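Home | Archive | Current Issue | Authors | Contact

January 17, 2024
Jozef Wouters

4. Field Demonstration at the Trasetti Open Day

4.1 Setting and procedure

The two-arm handling routine described in Section 3 was shown to visitors during the June open day at the Trasetti building. Up to that point it had been run only in our own laboratory, under fixed lighting and with the same objects each time. The open day was a chance to run it in front of people who stood close, asked questions and changed the layout between runs.

The task was flower arrangement with glass vases. It was chosen over the block-stacking task of Section 3.2 for two reasons. Glass is difficult for the depth estimator, and cut stems differ in length, stiffness and head weight in ways that a parts bin does not. Visitors also understood the goal without a briefing, which kept the pauses between runs short.

Control ran on the Sirnine planner, version as in Section 3, with the grasp library built at Kuipers. Both arms were operated in the supervised mode. An operator could stop either arm at any moment, and an operator stop was logged as a failed run regardless of the reason. No settings were changed once the doors had opened.

4.2 Runs and logging

The day produced 82 logged runs. A run began when the operator released the arms and ended when both had returned to the rest position, or at a stop. Visitors were allowed to place the vase in any pose within reach, upright or on its side. Wrist camera images were stored for each run together with joint positions and gripper force. Of the 859 images kept after filtering, 335 were labeled by hand for the position of the vase mouth.

Ten runs were excluded because of a network fault in the logging computer — the arms themselves were not affected. We report the remaining runs in Table 3.

4.3 Observations

Vases lying on their side were the harder condition. With an upright vase the mouth can be approached from above, and the error in the estimated rim height is small. With the vase on its side, the arm holding it has to close near the neck, and the gripper then hides part of the rim from the other arm's wrist camera (Figure 4). Ribbed glass added a second problem, as reflections along the ribs were at times taken for the edge of the rim.

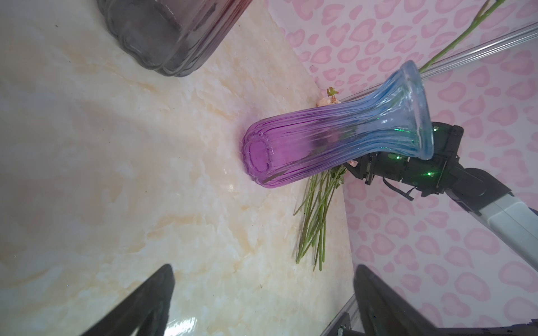 Figure 4. Wrist camera view with the second arm holding a ribbed glass vase near its neck and mouth. Cut stems lie on the tabletop beneath it.

The depth estimator was therefore given a lower weight in this condition, and the planner relied on the known pose of the holding gripper. This works only as long as the glass does not slip in the fingers. Small slips were visible in the force record before they were visible in the images, and a slip check based on force has been added to the Utine branch of the code.

Visitor placement also exposed a gap in the grasp library. Several poses close to the edge of the workspace had no stored grasp, and the planner waited for its full time limit before reporting this. The limit has been shortened for the tests in Section 5.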